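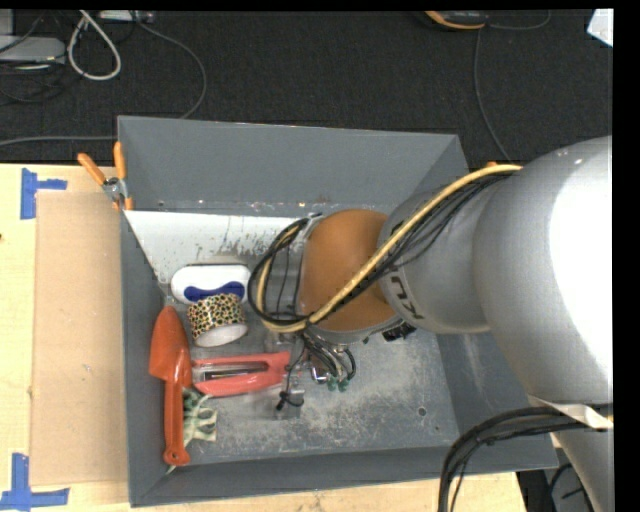

Trurnach Young Singers – progress report, 6/24/26

We received 347 applications for this year's singing contest and heard 308 of them in person. The judges picked 13 singers for the final rounds. Bevine Hall is booked for the October final and seats 200.

Vocal coaching started on schedule. Two finalists missed the first session and will make it up at Marach. The backing band is still one player short – we are looking for a bassist.

Spending is within the grant. Ticket prices have not been set.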